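6. When the Gripper Closes on Nothing

Holilberg Cell Guide, table-mounted arm
Section maintained by Kaede Hosoda. Last changed April 15, 2026.

Read this section before you clear a missed-pick fault. The controller will offer to clear it for you. Don't take the offer until you have done steps 1 through 5.

6.1 What the fault means

The screen says "Grasp lost, retry?" and that wording is generous. The controller does not know whether a grasp was lost. It knows that the fingers closed further than they should have with a cube between them. The cube may have slipped out, or it may never have been there. The arm may also have gone down in the wrong place with full confidence, and in our experience this last case is the common one.

Our log has 376 missed picks in it. Osamu Wada went through the entries and found that the retry button had been pressed on nearly all of them, often by the person who later reported a bent finger. Pressing retry sends the arm back to the same coordinates. If those were wrong the first time, they are still wrong.

CAUTION: A stopped arm is not a safe arm. In the fault state the motors stay powered and the arm holds position. Keep your hands out from under the gripper until step 2 is complete.

6.2 Clearing the fault

1. Leave the retry message on the screen. Do not dismiss it.

2. Press the stop button and wait for the drive light to go out. The manual from Trumari says the light is proof that power is off. Treat it as a hint, and turn the key to Locked as well.

3. Write down the joint angles shown on the status page. They are lost at restart. The wrist angle matters most -- if it reads 180 when the job calls for zero, the hand has flipped and the cable is probably twisted.

4. Look at the table from the front and from the side. Compare where each cube is with where the software believes it is. Check anything else within reach that the job file does not list.

5. Save the fault record under the name of the job, with your initials.

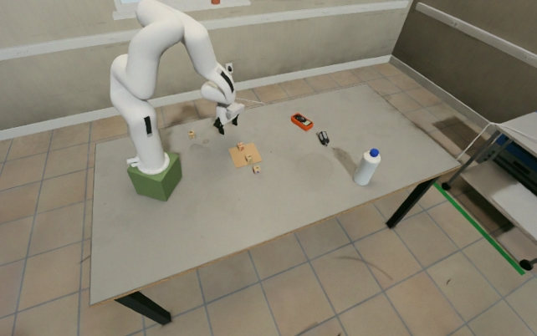

Is it safe to reach in and straighten a cube while the retry message is showing?
Treat the arm as live until you have pressed stop and turned the key. The message is only text on a screen, and it can time out into an automatic retry if somebody has left that option on.

6. Put the cubes back at their start positions. If the job uses a board, square it up first, then place the cubes.

7. Turn the key back to Run, set the speed to 8 percent, and run the approach move only. Keep one hand on the stop button.

8. If the fingers come down over the cube, go back to normal speed. If they don't, stop and go to 6.3.

Note: The software has an "Auto-recover" option. Leave it off. Nhung Sầm tested it in November and it reported success on picks where the fingers were empty.

6.3 If it happens again

After 2 faults on the same cube, stop using the cell for that job. Don't nudge the cube toward the fingers to get through the run. That hides the offset and spoils the log for whoever has to find it.

Reload the table calibration and repeat steps 6 to 8. A pass in the simulator tells you the path is clear in the simulator. It says nothing about a loose mounting bolt, a tired finger pad or a table that has been leaned on, so check those by hand with the key at Locked.

If the offset comes back, send the saved record and your joint angles to Haruto Mizuno. Please don't send a phone video of the screen.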